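# About Ninarine Window & Exterior Cleaning

Ninarine provides window, gutter and exterior surface cleaning to homes and small businesses in Beaulieu, Kostlow and the surrounding townships. The company was founded by Ravinder Zacharias, who began with one van and a list of 36 customers, most of them on the same few streets in Beaulieu. Many of those households remain on our schedule today.

We now employ 43 people and maintain service agreements with 336 residential and commercial properties. All crew members are trained in ladder safety and pure-water pole systems before they are assigned to a route. Ninarine is licensed, bonded and fully insured, and certificates of coverage are available on request.

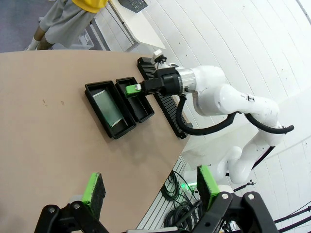
*Two black trays on a tan tabletop, with a pale-green sheet in the larger one.*

## Our Services

Residential customers may choose a single visit or a plan of up to four visits per year. Each visit includes interior and exterior glass, sills and tracks. Screens are removed, washed and returned to their original openings. Gutter clearing and siding washing are quoted separately after an inspection of the property.

Commercial work is managed from our Kostlow office under the direction of Annick Petrenko, Operations Manager. Storefronts are normally serviced before 9 a.m. Buildings above three stories are surveyed in advance, and a written access plan is provided to the property manager.

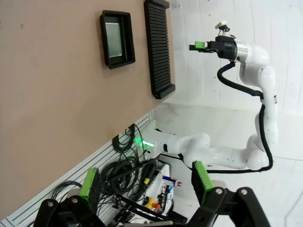
*White robotic arm with a green indicator light at its base.*

## Our Commitment

Estimates are provided in writing and remain valid for 30 days. Customers who are not satisfied with any part of a visit may contact the office within one week, and a crew will return at no charge. The route schedule for the coming season is issued each January, and new customers are accepted throughout the year as openings allow.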